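Site check before the Wultia move, 2 April 2023

Backup taken: yes. I ran it twice, since the first zip looked way too small to me.

Redirects: OK. All 142 old addresses land where they should, and I clicked through the odd ones by hand (slow, but I like doing it).

Status codes: 2433 pages answer with 200. The old Bianchini shop pages don't, so those stay on my list!
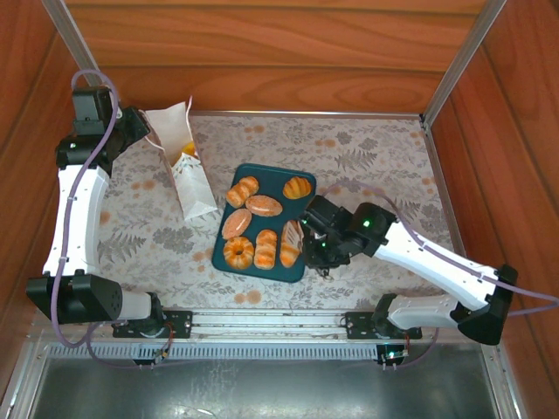

A reader going by Tundex wrote in that I should test the contact form while logged out, as a cached login can hide a broken one. Good call, added.

Contact form, logged out: fails. The mail plugin wants a new key.

Certificate: OK on the main domain, still missing on the Vundus subdomain.

Admin password: changed, and the old test account is gone.

Error log: cleared. I'll look at it again Tuesday night.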